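Ardeleanu Residence Services
Household Guidance for Residents
Care of Wooden Tables, Walls and Hanging Pictures
Revised Fri 6 August

This page replaces the leaflet issued to residents in May. It applies to furnished apartments in the Briluneck and Gresmont buildings and covers the routine care of tabletops, painted walls and items hung on them. Residents who have brought their own furniture are welcome to follow the same guidance. 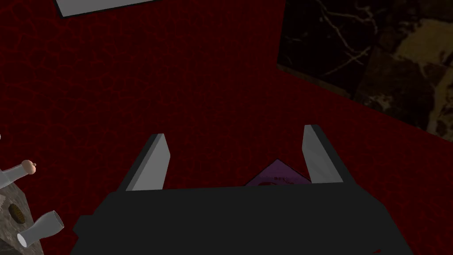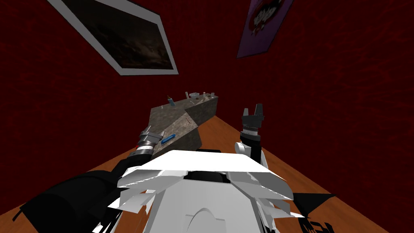 Second picture: wooden tabletop with an orange-brown finish against a dark red wall.

Daily care of tabletops

Wipe the table after each meal with a soft cloth that has been wrung out well. The cloth should leave no standing water on the surface. Follow with a dry cloth, working along the grain from one end to the other. Crumbs should be lifted off before wiping, as grit dragged under a cloth will dull a varnished finish over time.

Plain dish soap is sufficient for grease. Add a few drops to a bowl of lukewarm water, wipe, rinse the cloth and wipe once more. Do not use scouring powder, bleach, window cleaner or the rough side of a kitchen sponge. Silicone sprays are not permitted on furniture belonging to the residence. They leave a film that prevents new varnish from holding when the table is refinished.

Place a mat or trivet under hot dishes and a saucer under plant pots. Felt pads for lamps and small appliances may be collected from the front office at no charge.

White rings and water marks

A pale ring usually lies in the finish and has not reached the wood. Leave it for a full day, during which many rings fade. If the mark remains, lay a clean cotton cloth over it and pass a warm, dry iron across the cloth for a few seconds at a time, checking between passes. The iron must be set to its lowest heat with the steam turned off. Stop as soon as the mark lightens.

Dark rings indicate that water has passed through the finish. These should be reported. Residents are asked not to sand the spot, and not to color it with shoe polish, markers or stain. Repairs to such patches take considerably longer than repairs to the original mark.

Scratches

Light scratches may be treated with a small amount of paste wax in a matching shade. Apply with a fingertip wrapped in cloth, wait ten minutes and buff. The Sternel wax kept at the front office is suitable for all tables supplied by the residence. Sign for the tin under stock number 174 and return it the same day.

Deep scratches that catch a fingernail require filling. Laurențiu Grecu, Furniture and Fittings, will arrange a visit on request.

Painted walls

Dust walls from the top down with a dry microfiber cloth or a clean, soft broom. Dark colors show rubbing more readily than pale ones, and a vigorously scrubbed patch on a dark wall will often remain shiny after the original stain has gone. For this reason, any cleaning solution should first be tried in a low corner or behind a piece of furniture.

Fingerprints and food splashes can generally be removed with a damp cloth and a very small quantity of dish soap. Press and lift; do not rub in circles. Allow the area to dry completely before judging the result.

Keep tables a hand's width from the wall where the room allows. Chair backs should not rest against paintwork. Touch-up paint is mixed by apartment and must be requested by apartment number. Residents should not purchase a near match, even for a small chip.

Hanging pictures and posters

Framed pictures should be hung from two hooks placed level with each other. A frame on two hooks is much less likely to shift when a door is closed hard or when the wall is dusted. Mark both points in soft pencil, check them with a spirit level and erase the marks once the hooks are in place.

Where only one hook is possible, attach a small rubber bumper to each lower corner at the back of the frame. The bumpers grip the wall and also prevent dark scuffs along the bottom edge.

Posters may be put up with removable adhesive strips. Press each strip for thirty seconds and wait an hour before hanging. To remove one, hold the poster with one hand and draw the tab slowly downward, flat against the wall. Strips pulled outward will take paint with them. Ordinary tape, glue and reusable putty are not permitted, as putty in particular leaves oil spots that show through fresh paint.

A maximum of 3 new nail holes per room is allowed without written approval. Holes must not be filled with toothpaste or soap on departure. Filler is available from the front office.

Glass on framed pictures should be cleaned with a cloth that has been lightly dampened. Liquid sprayed directly on the glass can run behind the edge and stain the mount.

Reporting damage

Damage to tables, walls or fittings should be reported on Form 369, available at the front office. State the room, the item and the date on which the damage was noticed. Photographs may be attached.

Questions concerning walls, paint and hanging hardware should be addressed to Lenuța Anghel, Interior Maintenance, extension 1337. Requests for furniture repair should be marked for the attention of Laurențiu Grecu and left in the box beside the mailroom door.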